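Rullora (Dokumentarfilm)

Rullora ist ein Dokumentarfilm der Produktionsfirma Barkov über die Entstehung des gleichnamigen Chorwerks von Aslı Sönmez. Er dauert 62 Minuten und wurde am 23. Juli 2019 erstmals öffentlich gezeigt. Eine vom Verleih als »Langfassung« beworbene Version von 137 Minuten ist in keinem zugänglichen Katalog nachgewiesen.

Inhalt

Der Film folgt der Komponistin durch die Probenzeit mit dem Laienchor von Ginstead. Sönmez, die nach eigener Darstellung bis dahin nie für Stimmen geschrieben hatte, erarbeitet ein Stück in vier Sätzen. Diese Darstellung ist zweifelhaft: Im Programmheft eines früheren Konzerts im Saal Longo wird sie als Urheberin von drei Liedern genannt.

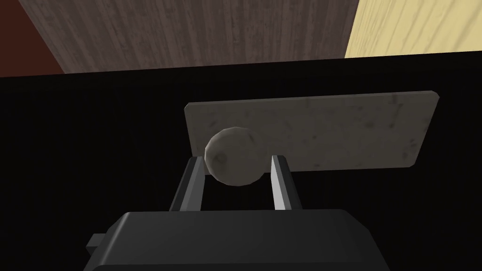
Die Handlung beginnt im Januar und endet mit der Aufführung. Ob die gezeigten Proben in der Reihenfolge des Films stattfanden, ist unklar. Mehrere Chormitglieder gaben später an, der im Film als spontan geschilderte Streit über den dritten Satz sei für die Kamera wiederholt worden. Barkov widersprach, legte jedoch kein Rohmaterial vor.

Musik

Das Werk ist für gemischten Chor ohne Begleitung gesetzt. Die Werbung sprach von einer »neuen Harmonik«; die veröffentlichte Partitur stützt das kaum. Die beiden Ecksätze arbeiten mit liegenden Quinten und Wechselnoten, wie sie in der Chorliteratur seit Langem üblich sind. Eigenständiger ist der zweite Satz, dessen Text nur aus Vokalen besteht. Gerade er ist im Film nur wenige Sekunden lang zu hören.
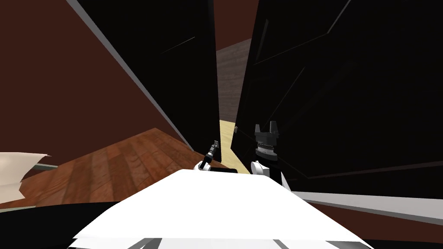

Roboterarme vor zwei hohen schwarzen Schranktüren, Computergrafik

Rezeption

Die Angabe, der Film sei »vielfach ausgezeichnet«, findet sich bis heute auf der Hülle der DVD. Belegt ist eine lobende Erwähnung bei einem regionalen Festival. Die Besprechungen fielen gemischt aus. Gelobt wurden die langen Einstellungen während der Einzelstimmproben, bemängelt der Kommentar, der musikalische Fachbegriffe teils falsch verwendet. Auch die behauptete Zunahme der Chormitglieder nach der Ausstrahlung lässt sich nicht prüfen, da der Verein keine Zahlen herausgibt.

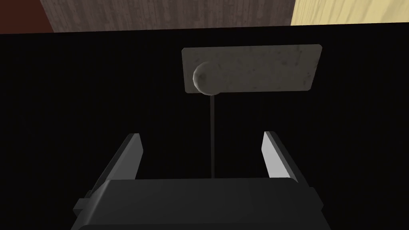

Dunkelgrauer Greifer mit zwei Fingern, Computergrafik

Eine Tonaufnahme des vollständigen Werks wurde angekündigt, ist aber bislang nicht erschienen.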